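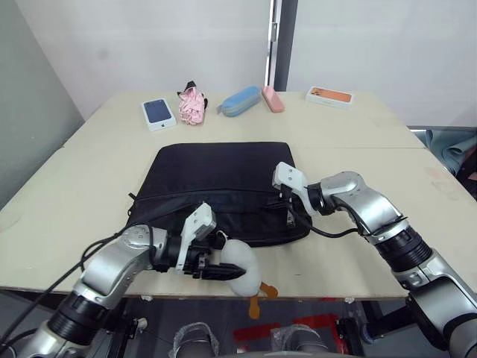

Pritchard Building Users' Group
Minutes, September meeting, Monday, 2.00 pm

Present: Mererid Cadwaladr (chair), Hywel Craddock, Loretta Park, Kamarul Setiawan
Apologies: Niamh Conneely

1. Minutes of last meeting
Agreed, with one spelling correction to item 4.

2. Unclaimed items
HC reported on the items now held at the long table: a black laptop bag, two phone boxes, a pink folding umbrella, a light blue zipped pencil case, a pink case and a white plush duck. None has been entered in the log. KS asked whether bags may be opened to look for a name. Agreed that two members of staff must be present and that the contents are listed on the same sheet.
Action: HC to enter all items under separate numbers, starting at 162.

3. Holding period
LP proposed 40 days for all items. KS preferred a longer period for phones and laptops. Agreed: 40 days, with phones and laptops referred to the chair before disposal. Phone boxes to be logged as boxes unless a phone is found inside.
Action: LP to amend the notice by the lift.

4. Storage
The Drarner cupboard is full. A quote for a second unit has been requested from Jakton. Until it is fitted, bags are to be stored flat on shelf 3 and umbrellas hung on the rail.
Action: KS to chase the quote.

5. Any other business
NC had asked by email for the table to be kept clear before the Clurko visit. Agreed.

Meeting closed 2.50 pm.

Pritchard Building Users' Group | Facilities desk, ext. 3898 | Back to top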